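Hellstead Winter Wear Notes

README, last changed 12 October 2022

What is in this folder

A set of plain text notes on how cold-weather shoes, gloves and coats hold up over a season, plus one spreadsheet of care labels copied out by hand. The notes come from people in and near Hellstead who answered a paper form. There are 600 entries. I typed them in, fixed spelling where I was sure of the word, and left it alone where I wasn't.

Please read the part on limits before you quote anything. The first release got passed around as proof that waterproofing spray is a waste of money. It proves no such thing. It shows that a lot of people in one town are annoyed with their spray.

Files

entries.csv -- one row per item of clothing
labels.csv -- care label wording, as printed
form.txt -- the questions people were asked
changes.txt -- what moved between versions

Columns in entries.csv

item: what the person called it. "Boots" and "snow boots" are kept apart on purpose. Merge them yourself if you like, but say that you did.

age: in winters, as the owner remembers it. Treat this as a guess. People are bad at this, me included.

lining: fleece, fur type, quilted, none, unsure. "Fur type" covers real and fake. Most owners don't know which they have, and the labels are often worded so as not to help.

failure: free text. Where it went first, if it went.

warmth: 1 to 4, the owner's own score. A 4 from someone who drives to work is not a 4 from someone who waits for a bus. The form did not ask which they were, and it should have.

price: left blank in so many rows that I would not use it at all.

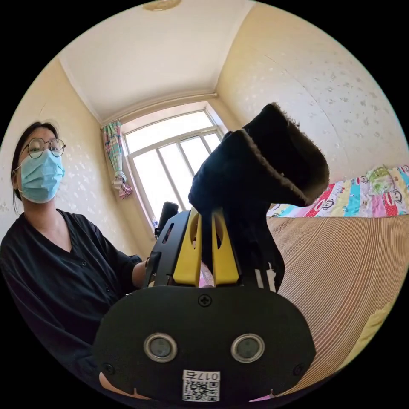

The warmth score is the column people want most and the one I trust least. Several owners gave a high score and then wrote in the failure box that their feet were cold. I have left both answers as they stand. Anyone who wants a clean number out of that is going to have to invent one.

How the entries were gathered

Forms sat on the counter at Bitness, the shoe repair place, from December until the stack ran out. People filled them in while they waited. You can see the problem. A person in a repair shop has something that broke, so the notes lean hard toward things that break. A later batch went out through the Mkhize laundry, which brought in more coats and far fewer complaints about soles. The two batches are not marked in the file. That was my mistake, and the paper forms were tossed before I noticed.

What the notes might be good for

Looking up how ordinary people describe wear. The failure column is full of useful phrases that you won't find in a catalog. "Went flat at the heel" comes up again and again, and so does "the fuzz turned to felt."

Comparing care labels. I think labels.csv is the better half of this folder. It has 34 different ways of saying that a thing should not go in the dryer, and a few that manage to say it should and shouldn't on the same tag.

What they are not good for

Ranking brands. I took the brand names out, and people keep writing to ask for them. Some brands had one entry. You cannot rank anything on that.

Telling anyone how long a lining lasts. The notes hold memories of wear. I never measured a single item.

Anything about children's sizes. There are 40 rows, and most of them say "outgrown."

On the Hilance table

A summary table built from the first release has been going around under the name Hilance. It is not part of this folder and I did not make it. It averages the warmth scores by lining and prints the result to two decimals, which is two more than the scores can bear. If you came here from that table, open entries.csv and read fifty rows before you believe it.

Known problems

Blank and "unsure" are mixed up in the lining column in older rows.
Some pairs of gloves were entered as two items.
One owner seems to have filled in the form more than once, with different answers for the same coat.

Use and changes

Copy it, cut it up, use it in class. If you fix something, send the row number and what the fix is based on. "It looked wrong" won't get a row changed -- half the file looks wrong. Corrections to label wording need the tag in hand.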